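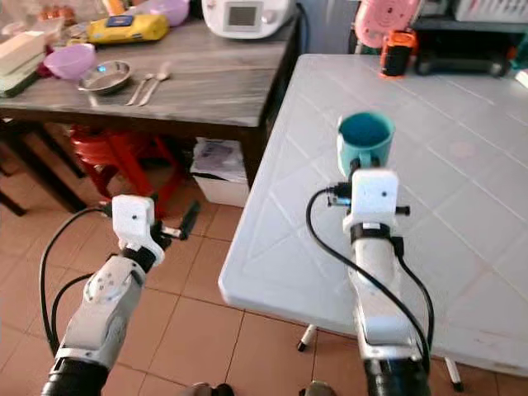

Yoshinori wants to know why a law can't just get made in one afternoon, if everybody already agrees it's a good idea. Great question, Yoshinori! I wondered the same thing when I was in fourth grade, and I'm going to try to answer it with a town and a law that I made up my mind to follow from start to finish last winter, because I live there and I was nosy.

My town is called Elldale. It's small, and the street by the elementary school has no crosswalk light. A girl named Sofia Falcão wrote a letter to the person who represents us at the state capitol, Ermelinda Mendes. (Yes, kids can write those letters. You don't have to be old enough to vote, and you don't have to use fancy words.) Sofia's letter asked for a rule that every school on a busy street should get a crosswalk with a flashing light.

Representative Mendes liked it. But liking it didn't make it a law. First it had to be a bill.

## What's a bill?

A bill is an idea for a law, written down very carefully. It isn't the kind of bill you get at a restaurant, though I did picture that for years. Lawyers who work at the capitol help with the writing, and they're picky about words. Take "busy street." Busy to who? You might think a street is busy if three cars go by while you're tying your shoe. So the bill had to spell out what counts as busy, and what counts as a school. Does a preschool count? Does a school that's closed for the summer? They had to decide all that.

When it was done it got a number, House Bill 699. Bills get numbers so people don't mix them up. There might be several bills about crosswalks in one year, and if you say "the crosswalk one," people will look at you funny.

## The part with all the sitting

Next the bill went to a committee. That's a small group of lawmakers who study bills on one kind of subject — roads, or farms, or schools, or courts. There are way too many bills for every lawmaker to study every one, so they split up the work, a little like when your class does a big project in groups.

The committee held a hearing, and I went! It started at nine in the morning and the chairs were hard. At a hearing, people can come up to a microphone and tell the lawmakers what they think. Sofia read her letter out loud. Then Valter Moreira spoke. He runs the road crew over in Villalobos, and he was worried about money. Lights cost a lot, he said, and who was going to pay for them, the state or the towns? He wasn't being mean. His town has long roads and not very many people to pay for them.

I'd gone in thinking the bill was perfect, and I came out thinking Mr. Moreira had a point.

The committee changed the bill after that. A change to a bill is called an **amendment**. This one said the state would pay for part of each light, and that towns would get 4 years to finish the job. Then the committee voted yes, and the bill moved on.

## Two houses, and nobody sleeps in them

Most states have 2 groups that make laws. Usually they're called the House and the Senate, and together they're the legislature. (Nebraska has only one group. It's the only state that does it that way, so that's a good fact to save for dinner.)

The House debated the bill, which means they took turns arguing for it and against it, and then they voted. It passed. Then it went over to the Senate, and — I groaned out loud at this — it had to go to a committee all over again. Another hearing, more hard chairs. The Senate changed a few words, so the House had to vote on it one more time, since both groups have to pass exactly the same bill. Even a small difference matters.

## The governor's turn

After that the bill went to the governor, who is the head of the state the way a president is the head of the country. A governor can sign a bill, and then it becomes a law. A governor can also say no, and that's called a **veto**. If that happens the lawmakers can vote again, but they usually need a lot more yes votes than they did the first time.

Ours got signed in June. Sofia has a copy of it taped inside her closet door.

So, Yoshinori, that's why it takes longer than an afternoon. Every stop is a chance for somebody to speak up, and somebody like Mr. Moreira might know a thing the rest of us forgot. Lots of bills never make it through all the stops. Some of those come back the next year with better wording.

If you want to try it, ask a grown-up to help you find out who represents your neighborhood. Write down one thing you'd like changed and why. Put your name and your town on it, and check your spelling — I misspelled "legislature" in mine.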